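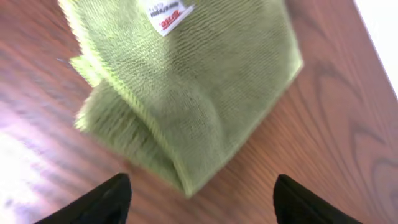

Report of the visit to the Malhotra Workshop open day, Ilthorpe

Prepared for the Household Support and Adaptations Group by Nighat Tarar

1. Background

The Group advises three housing associations on equipment that helps tenants to go on living in their own homes. In the past year members have received a growing number of enquiries about domestic robots, most of them from relatives of older tenants who have seen films online of machines emptying dishwashers and putting away shopping. Members felt unable to answer these enquiries with any confidence, and it was agreed at the spring meeting that a small party should see such equipment at first hand.

The Malhotra Workshop in Ilthorpe holds an open day each April. The party consisted of Itziar Prieto (occupational therapy), Tudur Parry (property services), Rhodri Trevor (laundry and catering, Nutstead House) and the writer. We arrived at 10 a.m. on the Saturday and were received by Duyên Lâm, who leads the work on cloth handling and who gave up most of her morning to us.

2. The premises

The workshop occupies the ground floor of a former printing works behind Kasden Road. Level access is by the side door only. Visitors with wheelchairs should telephone in advance, as the main entrance has two steps and the bell was not working. Parking is limited and the pay machine does not accept cards.

The main room is divided into bays, each given over to a single household or shop-floor job. On the day of our visit the bays in use were towel folding, table clearing, the sorting of returned stock and the filling of shelves. A fifth, for making beds, was closed for rebuilding.

3. Towel folding

The party spent most of its time at this bay, which bears most directly on Mr Trevor's work. An arm with a two-fingered gripper works over a table, with a small camera fixed close to the fingers so that the machine can judge where an edge or corner lies before it closes on it.

Ms Lâm explained that towels are a harder subject than they look. A plate keeps its shape when it is lifted. A towel does not, and a machine that has learned to fold one lying square may be at a loss when the same towel is handed to it in a heap. Thick, looped cloth adds a further difficulty: the corner is soft and rounded, the layers cling together, and the gripper may take up one layer where two were wanted. Sewn-in labels and hems are of some help, being among the few fixed features by which the machine can tell one edge from another.

We were shown a run of 30 microfibre towels. Each was dropped on the table by a member of staff and the machine was left to fold it in half and then in half again. Of these, 16 were folded to a standard that Mr Trevor said he would accept on a linen shelf. The remainder were either folded out of true or abandoned, the arm withdrawing and waiting for a member of staff to lay the towel out afresh. Mr Trevor asked whether he might arrange a few himself, and did so with some vigour. The results were not included in the count at his own request.

The speed of the work was a disappointment to those who had expected something like the online films. Ms Lâm was frank that many such films are played faster than life, and that her own team's films carry the playing speed in the corner for that reason. Mr Trevor's staff at Nutstead House fold while talking, and without looking down, and he did not think any of them would regard the machine as a rival at present. He did remark that the machine's good folds were very good indeed, with the hems meeting exactly.

4. How the machines are taught

Members may be interested to know that little of this is programmed in the ordinary sense. A person guides the arm through the job many times over, and the recordings are used to train the machine. The towel bay's present collection runs to 567 recorded folds. Ms Lâm considered this small. She would like a good deal more variety in it - different cloths, different tables, poor light, glare from a polished surface - as the machine tends to do well in conditions it has met and badly in those it has not.

Ms Prieto asked what would happen if the table were moved to a tenant's kitchen. The reply was that the team had tried something similar in the staff kitchen upstairs and that performance had fallen sharply, chiefly on account of the window. They intend to repeat the trial.

5. Table clearing

The clearing bay was the most popular with families attending. The machine lifted cups and bowls from a table and placed them in a rack, and it managed this steadily with the crockery it knew. A glass brought down from the staff kitchen was left standing, and cutlery is not attempted at all. Liquid left in a cup is also beyond it, and all vessels are emptied by hand beforehand.

Mr Parry raised the question of weight and fixings. The arm is bolted to a steel bench and needs its own marked-out area, which no one may enter while it is moving. He could not see how this might be met in a one-bedroom flat, and the staff on duty did not suggest that it could.

6. Shop-floor work

Sorting returned stock and filling shelves were both further advanced. The goods were boxed, the shelves were at fixed heights and the lighting had been chosen to suit the machine. The sorting arm ran for 30 minutes during our stay and was stopped once, when a box arrived with its flap open. A trial in a working stockroom is planned for the autumn.

It was instructive to see the two kinds of work in one room. The shop-floor jobs have been arranged around the machine. In a home it is the machine that must fit in, among carpets, pets, low tables and belongings that are never twice in the same place.

7. Views of the party

Ms Prieto was less concerned with speed than her colleagues. A tenant who cannot raise her arms may be content for a wash-load to take all afternoon. Her reservation was about the machine's habit of stopping and waiting for help, which would be of no use to a person who lives alone and cannot give it. She also pointed out that folding laundry is, for several of her clients, a form of exercise which she has recommended and would be sorry to see taken away.

Mr Parry's view was that the safety questions should be settled before any others. Mr Trevor would be willing to receive a trial machine at Nutstead House, in the linen room and under supervision, provided that it was not counted against staffing.

8. Advice to members

Enquirers may be told that machines able to carry out single household chores do exist and can be seen at work, but that those seen by the party need a prepared space and a trained person close at hand. The Group is not in a position to recommend any of them for a tenant's home.

Ms Lâm has offered a second visit once the bed-making bay has reopened. Members wishing to attend should give their names to the writer, stating any access needs. The cost of travel from Nutstead can be reclaimed on the usual form.

The Group's thanks have been sent to the staff of the workshop, and a set of used bath towels from Nutstead House will follow, Ms Lâm having asked for some that had been through a commercial laundry.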